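Sorting out the back room, part two

by Coralie McPhee

I finally got back to the back room this month. If you read the last post you will know that I emptied one half of it in the spring and then left it. July has been too hot for the garden in the afternoons, so I've been working indoors with the blinds down and getting on with it.

The room is on the north side of the house and stays cool. When we moved to Rumthorpe it became the place where things went if they didn't have a place. Two boxes of my mother's sewing patterns were in there, along with the spare duvet, a card table with a bad leg, all the jars I was keeping for jam and a lamp I don't remember buying. The jars went first. I gave most of them to the woman who sells marmalade outside the post office and kept enough for the plums.

I did the job by height this time, which I would do again. Everything at floor level came out into the hall on the first morning. I swept, mopped, let it dry and only put back what was staying. Then I did everything between my knees and my shoulders, and the top shelves last. Last time I started at the top and dropped dust on everything I had yet to clean.

The shelving is the old Sturnari set that came from my brother's flat. It's ugly but it holds a lot of weight, and the shelves can be moved up and down if you have the patience to unhook the clips. I lowered one shelf by two notches so the pressure canner would fit under the next one. That took me most of an hour and a bruised thumb. I also found the missing clip from when we first put it up, taped to the back of an upright where somebody had obviously decided it would be safe.

I have thrown away less than I expected to. The card table is going to be mended. The patterns are staying, but I went through them and put them in order of size, and a few that had lost their pieces went in the recycling. The duvet has been washed and is in a proper bag. I took the lamp to the charity shop, where the man at the counter asked if it worked. I said I thought so and then had to stand there while he plugged it in. It did.

The cleaning was slower than the sorting. I used Fluson on the paintwork, one capful to a bucket, and it shifted the grey marks along the skirting without taking the shine off. It smells strongly of pine for a day or so. I wouldn't use it on anything bare. On the panelling I used a damp cloth with a drop of washing-up liquid and a second dry cloth straight after, and kept a soft toothbrush for the joins.

I've changed my mind about the panelling. When we viewed the house it was the first thing I said would have to go, and I had 494 pounds put aside for having it boarded over and painted. The quote was more than that, so it stayed. Now that I've cleaned it I find I don't mind the colour. It's warm late in the day, and with fewer things leaning on it the room looks less like a shed. The money can go on a decent blind.
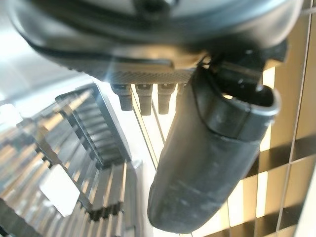

3 min read

The panels are all tans and golden browns with thin lines between them, and it was the lines that took the time. I went along them with the toothbrush and changed the water 7 times. The pale ones show the dirt most – I had thought they were supposed to be brown.

I'm leaving the panels bare for now. I asked at Jasińska, the hardware shop by the bridge, whether I ought to wax them, and was told to leave them until the autumn and see if they looked dull. That suited me. I bought three cup hooks and a new mop head and came home.

What's left is the corner by the window. The old sewing machine is there and it's too heavy for me to lift by myself, so it will have to wait until my brother comes over. I want it moved under the window with the patterns on the shelf beside it. At the moment the patterns are at one end of the room and the machine is at the other, and I've not sewn anything since we moved.

I also need to decide about the door. It sticks in damp weather and swings open on its own when it's dry. I've been using a brick wrapped in an old tea towel, but I keep catching my foot on it. If anyone has planed the bottom of a door without taking it off the hinges, please tell me in the comments how you did it.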